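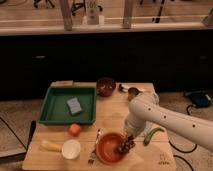
Vellirwood test group, minutes, November

Present: Mabli Prothero (chair), three from Zolmont.

1. Arm stop on Saturday
The arm stopped with the gripper closed and did not answer the stop button for 4 seconds. No person was hurt. The log shows error 67. Zolmont thinks the cause is a loose connector, but this is not yet proved.

2. Decided
No work with the arm until the button is tested again. Mabli will write to Fiadzo about a new cable.

3. Next meeting
Same room, after the test.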